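Ticket 1665
Subject: Sync client says "complete", folder is not complete
Product: Nodo desktop client, office licence
Opened by: Benedek Katona
Opened: 22 May 2021
Priority: Normal (I asked for High)
Status: Open

Benedek Katona wrote:

The Nodo client on my office machine shows a green tick and the words "Sync complete". The folder on the other machine is short of files. I have read the help article that says to sign out and back in. I did that before writing, so please don't send it to me.

The folder is called Teaching and holds slides, handouts and a lot of still pictures. On the office machine it has 800 files. On the laptop it stops well before that, and which ones are missing changes from day to day. Both machines are on the same account. There is plenty of disk space on each.

Support (first line) replied:

Thank you for contacting Nodo support. Differences of this kind are usually down to a slow connection. Please leave both machines switched on overnight and check again in the morning. We would also suggest signing out and back in.

Benedek Katona wrote:

I left them on overnight. No change, other than the laptop being warm.

I don't believe it is the connection. A slow connection would give me a progress bar, or an arrow going round, or the word "pending". What I get is a green tick. Either the client knows the files are missing and is hiding it, or it doesn't know, and I am not sure which I'd like less.

Support (first line) replied:

We have passed your ticket to second line. In the meantime, could you tell us whether you have any other syncing or backup software installed, and whether antivirus is running?

Benedek Katona wrote:

Skelent backup, on the office machine only. It copies to an external drive and doesn't touch the laptop. Antivirus is whatever came with the computer. I turned both off for an afternoon and the folder behaved in just the same way, so I have turned them on again.

Second line replied:

Hello Benedek, I've taken this over. I can see from the server side that your account is healthy and that the file count matches the office machine, so the uploads are fine and the problem is with the laptop pulling them down. Version 2 of the client changed how file names are compared. Do any of the missing files have very long names, accents, or a space before the dot?

Could you also attach one file that has failed to arrive, copied from the office machine, and paste the last part of the laptop log? It's under Help, then Show Log.

Benedek Katona wrote:

"Your account is healthy" is what the green tick says too, but all right.

Names: some are long. None has accents. I can't find any with a space before the dot, and I sorted the list by length and went through it by eye. The Kerekes folder next door has far worse names in it and arrives whole every time, which makes me doubt the theory.

Log from the laptop:

compare started
remote list received
item skipped: name matches existing item
item skipped: name matches existing item
item skipped: name matches existing item
compare finished, no errors
state set to complete

The skipped line goes on for pages. It doesn't give the file name, so as a log it is not much help to anyone. And I would have thought a skipped file was an error. Attached:
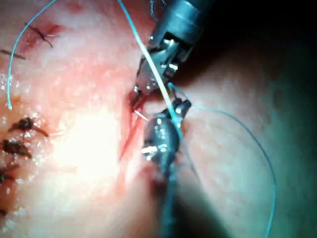
I renamed a copy of it to a single letter and put that in the same folder. The copy turned up on the laptop within a minute. The original still hasn't. So perhaps there is something in the name business after all, though I'd want to see it work more than once before I agreed.

Second line replied:

That's very useful, thank you. I think we're looking at capital letters. If two files in a folder have the same name apart from capitals, the office machine can hold both, but the laptop treats them as one. The client then skips the second. Please could you rename the affected files and let us know?

Benedek Katona wrote:

I checked. There are pairs like that, from when two of us were saving into the same folder and had different ideas about capitals. I renamed 100 files by hand and those have now come down.

Two objections. First, your explanation doesn't cover why the missing ones change from day to day. If it always skipped the second of a pair, it ought to be the same second every time — unless the order is random, and in that case please say so. Second, the client still showed a green tick the whole way through. My colleague uses the Vandberg client at home, and when it can't place a file it puts up a yellow triangle and the name. I don't need it to be clever. I need it to say that it has left something out.

Second line replied:

You're right on both counts. The order of the list isn't fixed, so whichever file of a pair comes first is kept. I've raised the tick as a separate fault with the development team and linked it to this ticket. I can't give a date. May I close this one?

Benedek Katona wrote:

No. Please leave it open until the tick is fixed. The last fault I had linked to something was in October, and I haven't heard a word about it.

Status changed: Waiting on development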